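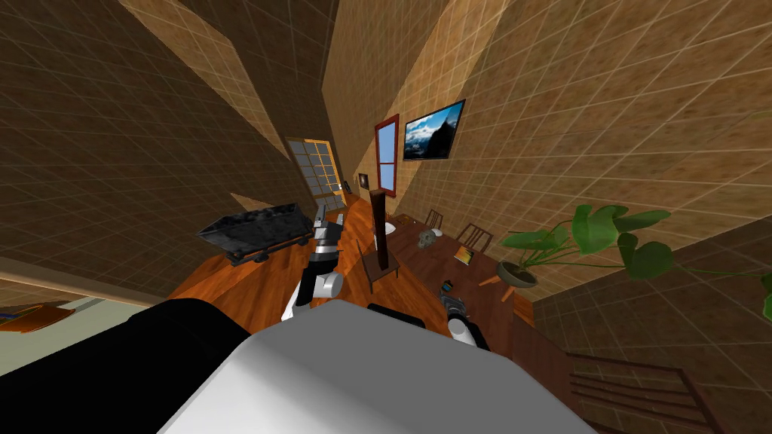 Buying Simulation Seats and a Two-Arm Robot: Questions We Keep Getting

Last updated 19 March 2025

The Zurko purchasing desk looks after equipment requests for the robotics teaching lab and the two research groups upstairs. These are the questions that arrive most often, usually the afternoon before a form is due. If yours is missing, write to the desk. We read everything, including the ones in capitals.

Do I have to budget for simulation before I can ask for a robot?

Yes. Any request for a two-arm mobile robot needs a simulation line in the same budget. Groups that skip it tend to spend their first semester with an expensive coat rack.

Simulation is free software. Why is there a line for it at all?

The software may be free. The workstation, the graphics card, the storage and the person who keeps it all running are a different story. We have yet to see a free graphics card, though we remain open to donations.

How many seats should I ask for?

Count the people who will be running scenes at the same time, then stop counting. Last year one group requested 13 seats for six people on the theory that everyone needed one at home too. They got six. A seat can be shared across shifts, and the booking page handles that without much drama.

What does a seat include?

One workstation, one graphics card, two monitors and access to the shared scene library. It does not include a chair. Furniture is a separate form, and we are sorry about that form.

Can I buy scene assets from an outside supplier?

You can, up to the small-purchase limit, and you should check the library first. Most household rooms are covered – dining tables, slatted chairs, a television, potted plants with more leaves than your graphics card would like. There is also a skull and a mine cart full of something that looks like coal. Before you pay anyone for a skull, please use the one we have.

Why are the rooms in the library so odd?

Some were bought as bundles, and bundles come with what they come with. A mine cart on a shiny wood floor won't stop you from working out whether two arms can reach a bowl on a long table. If your project needs a tidy kitchen, say so in the request and price a tidy kitchen.

We are choosing between the Grastex and the Morris. Which one will you approve?

Either. We care about the five things on the checklist: arm reach, payload at full reach, base width, spare gripper fingers, and whether a decent robot model ships with it for simulation. That last one gets forgotten. Having somebody build the model from drawings costs real weeks, and those weeks belong in your budget too.

The vendor says the grippers are included. Are they?

Ask for that in writing, with a part number and a quantity. "Included" has been known to mean one gripper for two arms. It has also been known to mean a bracket.

Can I use simulation results to justify the purchase?

Please do. Attach a short report showing your own task with the robot you want to buy, at its true dimensions. Show where the base gets stuck and what the arms can't reach. A report with a few failures in it moves faster through review, as we've learned to be suspicious of the ones without any.

How long does approval take?

Plan on 57 working days from a complete form to a purchase order. An incomplete form takes longer, and a form with "see email" typed in the cost box takes longest of all. Requests for the coming year close at the end of October.

What should I set aside for running costs?

Service contract, batteries, gripper pads, shipping both ways for repairs, and storage for recorded runs. Storage is where people get hurt. Camera recordings from every trial pile up quickly, so decide what you will delete and put it in the plan. "Keep everything forever" will be sent back.

Is a lease cheaper?

Sometimes. A lease makes sense for a project with a firm end date. Read the return clause before you drill anything into the base. The sample lease in the forms folder is from an older agreement and the rates in it no longer apply.

What is Rida, and why is it on my form?

Rida is our asset register. Every workstation, arm and charger gets a Rida number, and invoices can't be paid without one. Simulated robots don't need a number. We have been asked twice.

Can I swap models after approval?

Within the same price band, with a one-page note and a fresh quote. Outside it, you start a new form. The old one can be copied, so save it somewhere you'll find it.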